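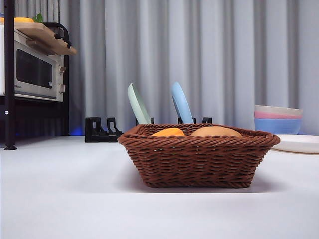

A basket on the white table, with the dish rack behind it.

Hi all, Washington Leite again, from the Grirkovine supper club. I'm looking for people to come cook and eat with me this spring, and I'd love it if a few of you had never done anything like it before!

So what am I asking for? I need home cooks who'd be up for making one dish their family always made, the kind that never got written down. You come over, you cook it while I scribble notes (I'm slow, so please bear with me), and then we all sit down and eat. The recipes go into a little spiral-bound book we're calling Stikard, after the street my grandmother lived on. We have 28 recipes so far and I want to get to 80, so yes, there's room for yours.

Soups and stews are way ahead right now. I'm short on breads, pickles, and anything you'd give a kid after school. Somebody promised me a plum dumpling back in the winter and I'm still waiting (Vlad, you know it's you).

You don't need to be a great cook. You do need two free evenings in May, one for cooking and one for going over my typed-up version so I don't put in a cup of salt where you said a pinch. It's happened. I pay for groceries, up to what a normal person would spend on dinner for six, and you get two copies of the book when it's printed. There's no other pay, sorry!

Kids are fine, and so are parents who want to stand behind you and correct everything. If you have allergies, tell me up front. We're on the second floor at Jolenard House with no elevator, so if stairs are a problem let me know and I'll come to your kitchen instead.

To sign up, leave a note in my mailbox in the lobby by 18/04/2001 with your name, a phone number, and the dish. If it has a funny name, spell it out for me. I'll call everybody back, usually after supper.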